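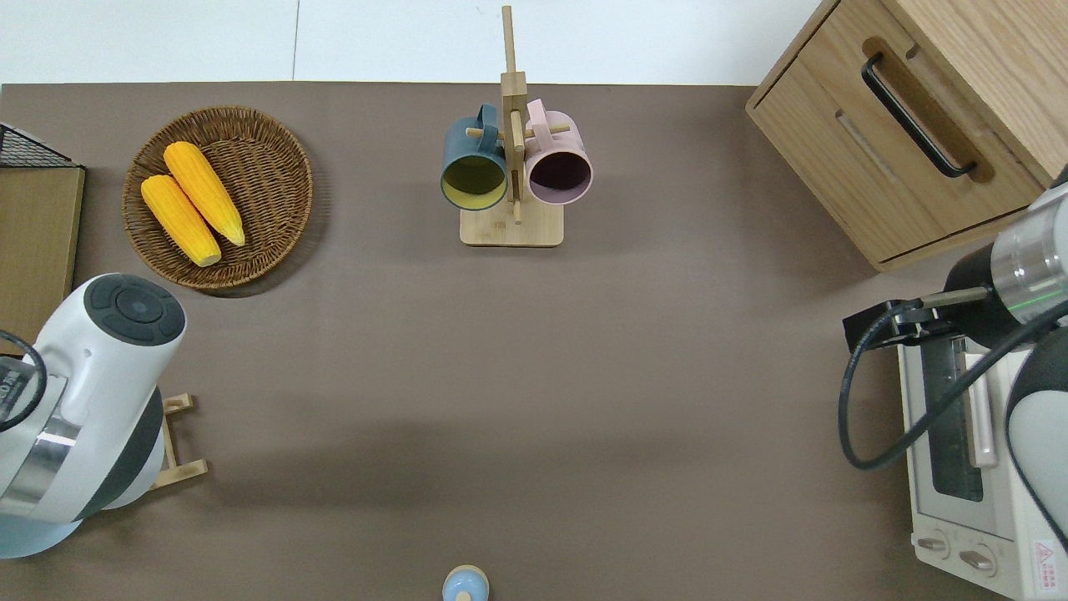 Department of History and Literature, Carkwood College — Evening Programme

Handout 4: The pamphlet writer as a public figure

Reading time: 4 minutes

Last week we looked at how newspapers were produced and paid for under colonial rule. This week the subject is the pamphlet, and the people who wrote them. Please read this before the session and bring the extract from the Hastden reader (the section on petitions and open letters). If you missed last week, the notes on licensing are still on the shelf by the office.

1. What counts as a pamphlet

For this course a pamphlet is a short printed work, unbound or simply stitched, written to argue a case. Most run to fewer than 64 pages. Some were sold, some were given away, and many were read aloud to people who could not read them for themselves. That last point matters when you look at style. Short sentences, repeated phrases and direct address are often signs that a writer expected listeners.

A pamphlet could be written and printed in a few days. A newspaper needed an office, regular staff and usually a licence or a cash deposit held by the government. A writer who lost access to a newspaper could often still find a jobbing printer willing to take a pamphlet, sometimes without putting the printer's name on it.

2. Language

Writers had to choose which language to use, and the choice decided who would read them. English reached officials and the colleges. A regional language reached the towns and villages, but it might have no agreed spelling, and the printer might not own enough type. In some places verse was set beside prose because verse was already the usual form for public argument.

Look for writers who published the same argument in two languages. The versions are seldom the same. Threats and jokes tend to go missing from the English, and appeals to law tend to be added.

3. Case study: the Teuber collection

We will work from the Teuber collection, which holds 37 pamphlets in a single box. The catalogue was made by Fuseini Addo and is dated 12/31/21. His notes on the paper and type are reliable. His dating of the undated items is more open to argument, and he says so himself in the introduction.

Item 9 is the one to prepare. It is an open letter to a district officer about the closing of a reading room. The print run is given on the back cover as 800, though we have no printer's account to check this against. Printers and authors both had reasons to overstate a run — a large figure made the cause look popular.

As you read, think about who is meant by 'we' in the first two paragraphs, and whether it is still the same group by the end. The writer thanks the officer twice. Decide how you would read those thanks aloud.

4. Banning and after

A ban did not always remove a pamphlet. Copies seized by the police were sometimes filed and kept, and these files are now a main source for historians. The result is a lopsided record. We have good copies of what alarmed officials and very little of what they ignored. Addo makes this point in his introduction and it applies to most of the material on this course.

Be careful too with later memoirs. A writer looking back after independence may give an early pamphlet a purpose it did not have when it was printed.

5. Written work

Write a commentary on one pamphlet from the box other than item 9. The length is 90 lines, typed, not counting quotations. Give the catalogue number at the top. Commentaries are due at the last session in November and should be handed in on paper.

Further reading: Hastden reader, sections 5 and 6. The Stenivby lectures on print and language are useful for part 2 above — the second lecture especially.

Share (3) | Comments (0)

Contact the department office | © Carkwood College | Back to top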